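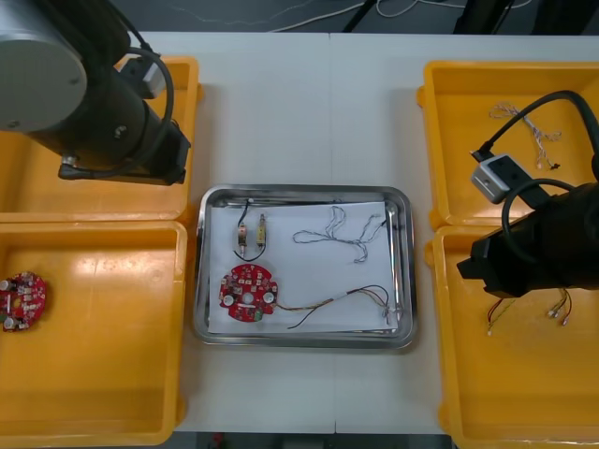 零件分拣台图集:托盘、黄盒子和一堆没人认领的线

首页 > 工作间 > 图集 > 分拣台

拆东西很快乐,拆完以后的事情归我管。这一页收的是分拣台上的日常:白桌子,不锈钢托盘,黄色塑料盒,还有从旧电器肚子里掏出来的各种小东西。喜欢看精美产品照的朋友可以直接去隔壁的“成品”栏目,那边灯光好,螺丝也都在。

先交代一下来历。一月份,Dorin Coman 从 Enache 的库房拉回来一批退役的 Skodurmont 小风扇和 Wonberg 台灯,登记表上写着 394 件。他的原话是“拆一拆,一个下午的事”。他说的下午,到现在还没过完。

桌子
白色台面,两块拼在一起,中间有一道缝。小螺丝对这道缝有特殊的感情,掉下来总往那边滚。我们试过贴胶带,胶带粘住了灰、头发和 Bogdan Radu 的一张购物小票,螺丝照滚。桌面选白色是我的主意,理由是深色小零件掉在上面一眼就能看见。后来大家才想起来,我们还有白色的接插件和白色的套管。

托盘
不锈钢,圆角,边沿亮得能照出人脸,加班到晚上十点以后不建议照。盘底要垫一张白纸,这是规矩。纸垫得歪一点没关系,Bogdan 垫的纸从来没有正过,他说这叫“留出取件空间”。垫纸以后线头不打滑,换批次的时候把纸一兜,碎屑就跟着走了。不垫纸的人,请自己去把盘底的焊锡渣一粒一粒抠下来。

红色圆板
圆形,红色,中间一个孔,上面是白的灰的小贴片元件,靠边有两个银色的圆家伙,另外还有一点绿。第一次见到的人都会说像甜甜圈,或者像萨拉米香肠,看他是饭前来的还是饭后来的。带线束的板子连着线一起放,黑、红、黄、棕几根细线,穿过一小截白套管,末端是白色小插头。请不要出于整洁的考虑把线剪掉。去年有位热心的同事剪过,剪得非常整齐,我们后来焊了很久。

米色小圆柱
两头有金属帽,两个之间用一根黑线连着,像一对出门怕走散的老夫妻。关于它们到底该归哪一类,我们这里有过一场持续到饭点的讨论。目前的结论是先成对放着,线别扯。Dorin 在清单上给它们写的名称是“那个”,数量一栏写的是“一对那个”。

双绞线
灰蓝两色,细,长,一头带个深色小插头。它在盘子里的形状每次都不一样,唯一不变的是总能勾住旁边的东西。松松地绕几圈放在盘子上半边就行,别缠紧,更别打结。打过结的线会记仇,解开以后还保持着打结时的表情。

黄盒子
黄色塑料盒是从 Welex 的目录上订的,选的时候有灰、蓝、黄三种颜色,最后选黄色,理由是“精神”。精神确实精神,日光灯一照,眼睛也跟着精神。盒子一前一后紧挨着摆,中间尽量别留空,小零件最爱往盒子之间钻,钻进去就当自己退休了。

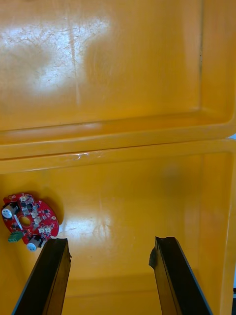 盒底的划痕不用擦,擦不掉的。塑料底子用久了都是这样,横一道竖一道,往哪个方向的都有,白花花一片。板子的焊脚从上面拖过去就是一道,螺丝倒进去又是一片。新来的人有时候会拿抹布使劲蹭反光的地方,蹭半天,反光还在,换个角度站就没有了。我们一般等他蹭完再告诉他。

盒沿又厚又圆,挨着放的时候两道边并成一道梁,看上去很适合临时搁个小东西。请不要在上面搁东西。搁在梁上的零件下场有两种,掉进这边,或者掉进那边,而你永远记得它掉进了另一边。

红板子进盒的时候元件面朝上,靠边放,给后来的留位置。盒子里只有一块的时候可以不讲究,等装到半满就得讲究了,板子叠板子,小元件互相蹭,蹭掉一个贴片电容,你趴在地上找一晚上也未必找得着。叠放时中间隔一张薄纸,纸在桌子底下的抽屉里。抽屉卡的话,往上抬一点再拉。

地上
桌子后面的地面是深色的,细细的白线黑线弯弯曲曲地拖在那儿。每个月都有人提议把它们理一理,提议的人通常会被任命为理线的人,所以这个月还没有人提议。走路抬脚。

进度
截至上次盘点,拆完并分好的有 43 件。Dorin 认为这个数字“起步阶段很正常”。按照他的起步速度,我已经开始考虑把黄盒子写进遗嘱。另外,入库系统里显示螺丝库存 4,000 颗,这是 Bogdan 录的,他录的时候多半是看了一眼桶,心里有了个数。谁要是有空重新数一遍,我请喝咖啡,桶在门后面。

几条常被问到的
托盘能不能拿去装饼干?不能。上回装过饼干的那个已经单独放开了,在水池边上,写着“饼干”。
黄盒子卖不卖?不卖,自己都不够。目前还有 4 个在 Enache 那边借着没还,看到这一页的话,麻烦顺路带回来。
红板子能不能要一块做杯垫?中间有孔,元件那面扎手,做杯垫请三思。真想要的话等整批分完了再来,参见上面的“进度”。
线束上的颜色有没有讲究?有,但写讲究的那张纸夹在 Dorin 的某本笔记里,他有很多本笔记。

相关页面
工作间图集:焊台与烙铁架
工作间图集:门后那只桶
Wonberg 台灯拆解记录(上),(下)还没写

上一篇:旧插排的归宿
下一篇:标签机又没纸了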